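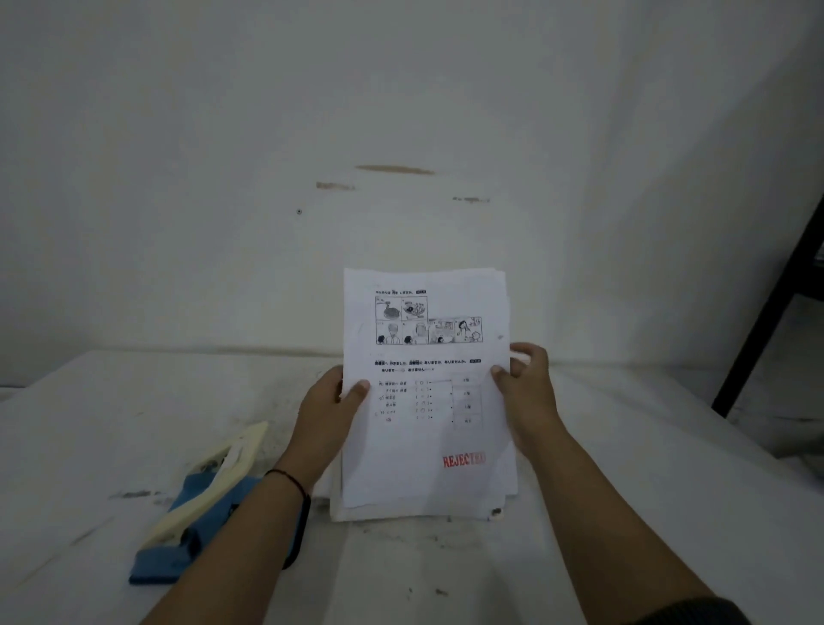

Printed worksheets held together on edge, a stapler beside them.

The cell is called Grokham, after the firm that built it, and it stands in the back part of the Prarumby document office. It is a small machine: one arm, a feeder made by Beddoe, a camera above the feeder, and three trays. It takes old school papers one sheet after another, reads them, and lays them in the right tray. When it runs well, it does 600 sheets in an hour. Elis Sayce has looked after it from the first day, and I wanted to ask him what this care consists of, because I have a similar feeder at my own work and it makes me unhappy.

"Most of it is paper," Sayce told me. "I was hired for the arm. I know the arm very well, and I touch it maybe two times in a month."

He explained that the suction head of the feeder lifts the top sheet by its front edge. For this the edge has to be where the machine believes it is. If a sheet stands out by a few millimeters, the head takes it crooked, the camera sees it crooked, and the arm puts it down crooked on top of the others. After twenty such sheets the tray sensor says the tray is full and everything stops. So before loading he knocks each stack on the table, turns it, and knocks it again. Then he looks at the corners.

"The corners are where people hide metal," he said. "Staples, clips, pins. The Beddoe feeder has a detector for double sheets, but it has no detector for metal. A staple goes through, and it writes a line in the rubber of the separator roller. You cannot polish that line away. You buy a new roller."

He has changed the separator roller four times. The first time he did it in the wrong order, he admitted, and had to take the cover off again. He now does it like this. He stops the cell and locks the air supply, opens the front cover, and pulls out the paper guide first. The roller sits on a shaft with a plastic clip on the left side only. The clip is pushed toward the operator, never to the side, and the roller slides away with its spacer. The spacer is thin and the same black color as the floor mat, so he puts a white sheet under the feeder before he begins. The new roller goes on with the arrow pointing to the trays. After closing he sends 27 blank sheets through, and if all of them arrive straight he loads real work.

I asked why 27. He laughed and said that this is the number in the Grokham manual, and that he once asked the firm about it and got no answer.
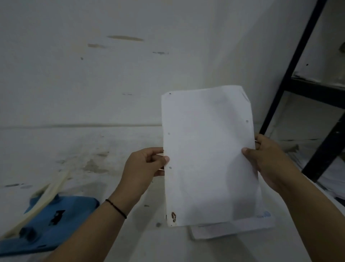
Old filing holes and a folded corner are both things to look for in a stack.

Holes are their own chapter. Many papers come from ring binders, and the holes do not follow any single system. The suction head has four cups, and in the factory position one of them comes down quite near the left margin. When a cup lands on a hole it pulls air, the vacuum falls, and the machine reports "no sheet" although the sheet is lying there.

"For a long time I cleaned the vacuum filter every morning, I changed the hoses, I was sure we had a leak," Sayce said. "The filter was like new! It was only the holes."

He solved it by moving the left cup inward by the width of one finger. There is a slot for it under the head, with a small hexagonal screw, and the screw should be tightened only until the cup does not turn by hand. If it is tightened more, the bracket bends a little and the cup no longer lies flat. He also lowered the alarm limit for the vacuum, but carefully and in small steps, and he wrote each value on the inside of the cover with a pencil. I saw the column of figures there. Two of them are crossed out heavily.

Folded corners he opens with his thumb and presses flat under a ruler. Stained sheets he lets go through, if the stain is dry and has no thickness. What he does not let go through is anything that feels soft, as old paper becomes soft near the edges, and the roller then makes waves in it. Such sheets are laid by hand on the glass of an ordinary scanner.

The last part of the preparation concerns the output. The archive at Prultitz wants the papers with two holes, and the cell does not make holes. A punching station was in the first offer from Grokham, he remembers, and it was removed to save money. The finished trays are therefore punched by hand in thin portions at a table. Sheets that already have holes from before get new ones if the distance is wrong, which looks a bit sad, but Prultitz accepts it.

Small paper dots from the punch are a danger to the feeder, he said. They are light, they stick to a sleeve, and they are found later under the suction cups. He keeps the punch away from the machine and wipes the cups with a damp cloth before each loading. Alcohol he has stopped using on them – it made the rubber hard.
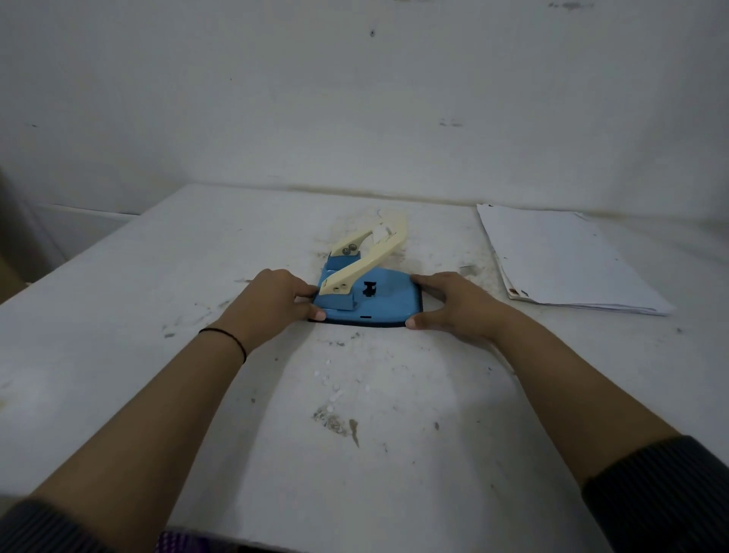 Mererid Landeg thinks the cell should have its punching station back, and she told me so before I had finished my question. In her opinion all this work at the table is hidden cost. "We say the machine does 600 in an hour," she said, "and then we don't count the person who makes the paper nice before and makes the holes after." She would also like a metal detector in front of the feeder, even a simple one.

Sayce does not disagree about the detector. About the punch he is less sure. A punch station has a blade and a waste box, and the waste box would be emptied by him. "One more thing with a sensor," he said. "I would want to see it run for a month in some other place first."

His maintenance book is an ordinary notebook with squares. The counter of the feeder is written on the left, the action in the middle, and on the right a word or two about the result, often only "ok". Every 2,000 sheets he cleans the camera window and the four cups. The camera window he does with a dry cloth only. The arm is greased in September, when Grokham sends the kit, and he takes the opportunity to check the cable where it bends at the wrist.

The entry for 29 December 2020 is longer than the others. On that day the cell stopped after 327 sheets with a message that the arm had lost its reference position. He restarted it, it ran, and it stopped again. He looked for the fault in the arm, in the cable and in the controller cabinet. Finally he found that one foot of the feeder had turned down a little from the vibration, so that the whole feeder was leaning, and the arm was touching its side when it came for the sheet. He turned the foot back, put a second nut against the first one, and taught the pick position again from the beginning, which took him until the evening.

I asked if he now checks the feet. He showed me the line of paint he has put across each nut and onto the foot. If the two halves of the line do not meet, something has turned. He looks at them when he switches on the air, and he has also painted the screw of the left cup in the same manner.

Before I left he gave me the order number for the separator roller and advised me to buy two.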